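Keeping a workbench in order: tips for the home workshop

I keep a small workshop behind the kitchen of my house in Damden, and over the years I have made most of the mistakes that one can make with a bench. These are the habits which stayed with me.

Before you paint or glue anything, cover the top. Old newspaper is cheap but the ink comes off on pale wood, and it tears when you drag a heavy vice over it. I buy plain paper on a roll from Takater and change it in March, when the cold months are over and I open the window again.

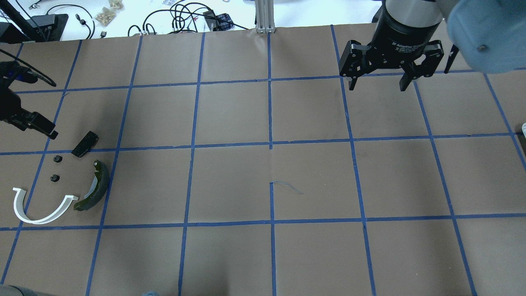 Masking tape is worth more than people think, and you should buy the one for painters, not the cheapest. It comes away clean if you pull it slowly and back on itself. With narrow blue tape you can make a grid over the whole top, with long lines in both directions, and then each square can hold the parts of one job. When I take apart a tap or a door lock, I put the pieces down from left to right in the order they came out, and I go back from right to left. Do not leave the tape on bare wood for a whole summer, the glue becomes hard and then you need white spirit.

Screws and small pieces should never go into one big tin. I did this for a long time and the tin weighed 3,435 grams when I finally emptied it on the floor. Jam jars are better. Write on the lid and also on the glass, as lids travel.

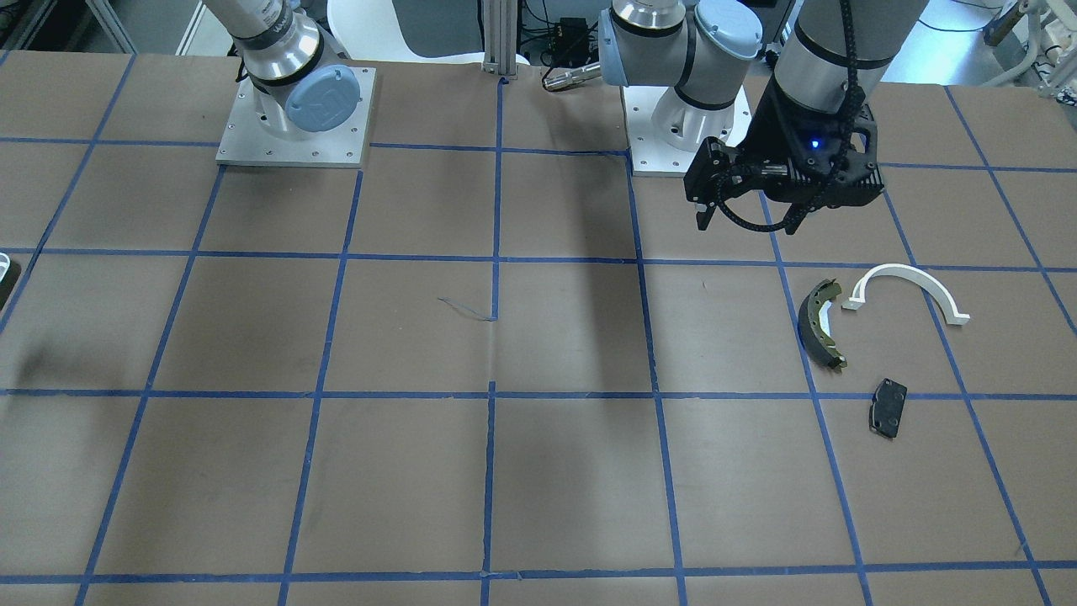
Page last changed: 3 August 2019

For oil stains on a wooden top, put on flour or talcum powder, leave it overnight and brush it off. Do this twice before you try any liquid. If the stain is still there, I use a little Clinex on a cloth -- never poured directly on the wood -- and I wipe with clean water after.

Chisels like to be dry. A piece of chalk in the drawer takes up some of the damp, and a thin coat of oil on the blade does the rest. My oldest one came from the Deligiannis shop near the harbour and has no rust yet. 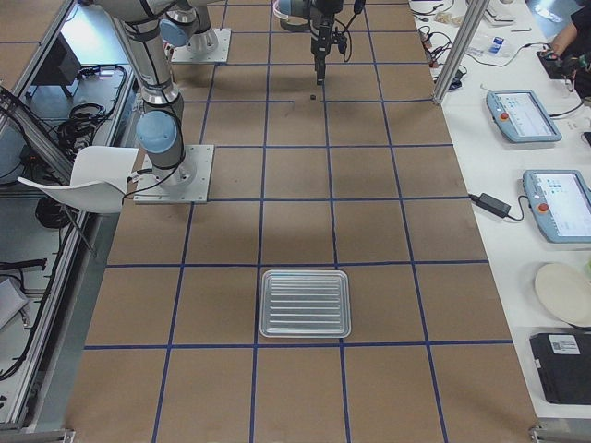

Worktable with taped squares

Light is the other thing. One lamp from behind throws your own shadow over the work, so put two, one at each side, and a little higher than your head. 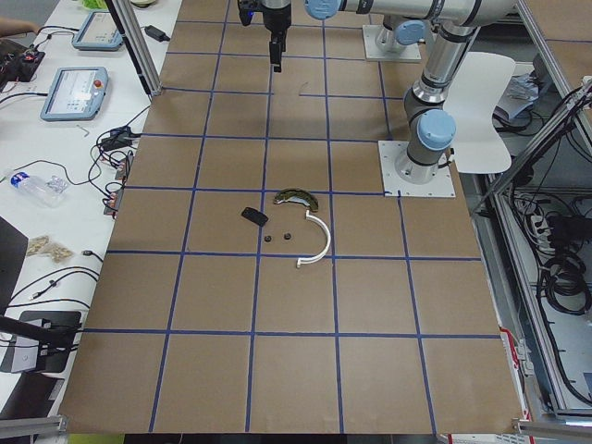
Which glue should I use for a loose chair leg?
Ordinary white wood glue is enough, if you scrape the old glue out of the joint first. Tie the legs together with a cord, twist it tight with a stick and leave the chair alone until the next day.

Sweep from the back of the room to the door, and keep a magnet on a string for the nails.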